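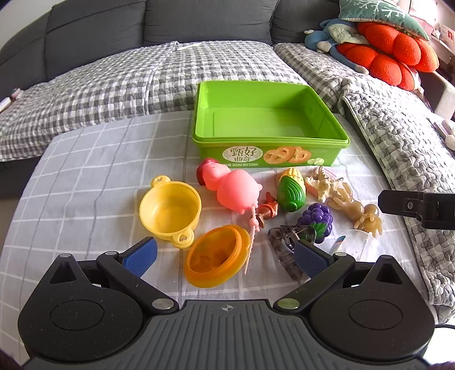 Chapter 2: Small Things and Where They Go

Filed under: Home Skills / Student Text / Sorting and Storing

Most homes hold a large number of small objects that have no fixed place. Toy food, hair clips, figurines and bathroom supplies end up on the same bed or the same shelf. This chapter is about gathering such things into one container, and about deciding later which of them should stay together.

A container does not have to be bought. An empty cookie tin or box does the job well if it is rectangular, open at the top and low enough for a child to reach into. A green one with its label still on the front is easy to find again in a closet. Families who keep such boxes often go on calling them by the name of the food – "the cookie box" – for years after the cookies are gone.

Before anything goes in, spread the objects out on a flat surface. A bed with a plain or checked sheet works, and small pieces do not roll far on it. Stand or lay each item so that it can be seen. A toy saucepan takes up a lot of room for its weight, and it can hold smaller pieces. A bunch of plastic grapes cannot be pressed flat. A toy corn cob is long and may have to lie along the side of the box or wait until last.

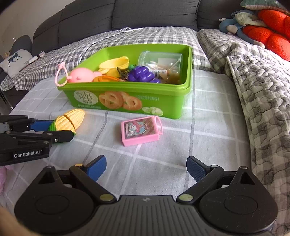 Larger pieces go in first and are pushed toward the ends. Soft or odd shapes fill the middle. Cotton swabs should be kept in their own clear container, even when that container shares the box with toys, and moved to the bathroom at the second sorting.

The second sorting is slower. In the Rescombe course, where this chapter was first taught, students were given one May afternoon for it and asked to make 2 groups: things used in play, and things used on the body or hair. A claw clip belongs in the second group, however often it turns up among the toys.

Key words for this chapter: container, rim, category, second sorting.

Comments

Noemi Okafor
Used this with my younger class. They argued over the hair clip for most of the lesson.

Tanow
Is there a workbook page for the second sorting? I can only find the one for Chapter 1.

Aisyah Nasution
Tanow – it's at the back, after the key words list.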